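Sorting the odd lots at Gillerel

15 Feb 2021

Gillerel handles returned household goods for mail-order sellers. Cartons arrive mixed, and each item has to be identified, checked and put in the right tote. Since April the company has used Jivex grippers on its two sorting lines. The operations lead, who asked that the interview cover the process and leave staff out of it, spoke at the Owusu Road site.

The line takes 2,000 items on a normal day. Of those, 219 on average still go to a person. "Boxes are solved," the lead said. "Anything flexible is a separate problem. Bags, cords, jewelry. The shape changes when you lift it."

Before the change, six people worked each shift at the tables. Five do now, and the sixth post moved to exception handling. No one was let go, according to the lead, but the work is graded differently. Pickers used to be measured on items per hour. They are now measured on how well they correct the system, and some of them dislike that. "They were fast, and they were proud of it. Speed is no longer what we pay for."

Training runs on hand-held grippers with the same two-finger layout. An operator picks an item the way the machine should, and the grip is recorded. The lead considers this the main change for staff: the people who know the goods now set the grip points, a task that belonged to the integrator, Cloltard, under the first contract.

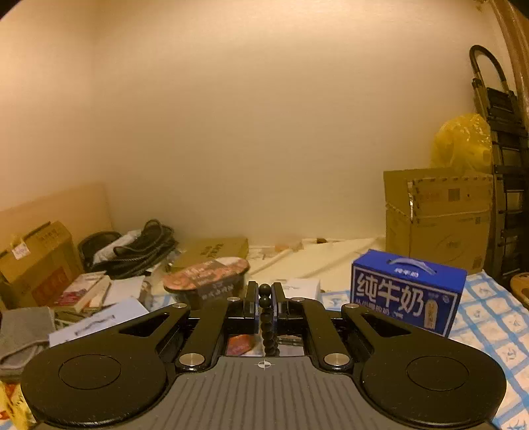
A string of dark beads held between the gripper's fingers, with a milk carton box and other mixed goods around it.

Wrists were the main complaint under the old setup. Reports of strain have dropped, though the hand-held tool brought its own. "It is heavier than a hand," the lead said. Sessions are limited to half an hour, and a lighter housing is on order.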